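Pennington Annex, Bench Room 2
Bench and Floor Inspection, April
Checklist version 13, with inspector's comments

How to read this: each item is marked OK, FIX, or RECHECK. The comments are mine. The last version of this form had nothing but check marks on it, every one of them a yes, and I don't believe any room is that tidy.

1. Walkways clear to both doors
OK
Clear at 8:30 a.m., when the room had just been swept. I went back at 2:15 and found a Wemason crate beside the rear door. It was outside the painted line by the width of my hand, so it passes. I would not bet on it staying there.

2. Floor free of small parts
FIX
Two wooden blocks under the long bench and a third by the sink. The sheet on the wall claims the floor is checked at every shift change. The dust on the one by the sink says otherwise. A block underfoot on this tile will put someone on their back. Pick them up, and add a line to the shift sheet for where they were found.

3. Floor tile and mats
RECHECK
The new Presel mat is described in the order form as non-curling. One corner has curled. I weighted it down overnight and will look at it again before I sign anything.

4. Table tops clean, level, and marked
OK, with comment
The tape square used for stacking is down on the table and the edges can be read easily. Blocks being stacked belong inside it. Blocks waiting their turn can sit outside, provided they are well back from the table edge. I am told the tape is replaced "regularly." I asked for the date of the last replacement and got a shrug. Write the date on the underside of the table, where it won't wear off.

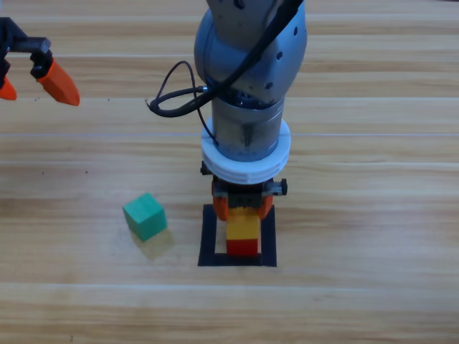 The stack limit posted on the wall is four blocks, and I have no quarrel with it. My quarrel is with the idea that a posted limit keeps anyone to it. The sign hangs behind the coat hooks. Move it to eye level above the table or stop counting it as a safety measure.

5. Condition of the blocks
FIX
Pulled a handful from the Gelto bin and ran a thumb along the edges. One had a raised splinter and another had paint flaking at a corner. The supplier's leaflet says the finish is good for 2000 handlings. I'd like to know who did the handling and how they kept score. Throw out the damaged ones. Do not sand them and put them back.

6. Bins and lids
OK
Lids fit. Labels match what is inside, which was not the case last time.

7. Cables and cords
RECHECK
Anything that hangs or loops over a table should have enough slack to move and not enough to snag a sleeve. "Looks fine" was the entire note on the last form. Check each one at both ends, plugs included, and write down which ones you touched.

8. Shelf loads
FIX
The upper shelf is rated for 200 pounds, according to its sticker. There is no record of what the boxes on it weigh. Either weigh them or move the heavy ones down.

9. Lighting over the tables
OK
One tube hums. It was humming in the previous report too, with a note that it would be replaced.

10. First aid kit and exit sign
OK
Kit sealed and in date. Exit sign lit.

Result: three items to fix, two to recheck. Items 2 and 5 need to be done before the room is used by visitors. I will accept the fixes when I have seen them, and an email telling me they are finished does not count as seeing them.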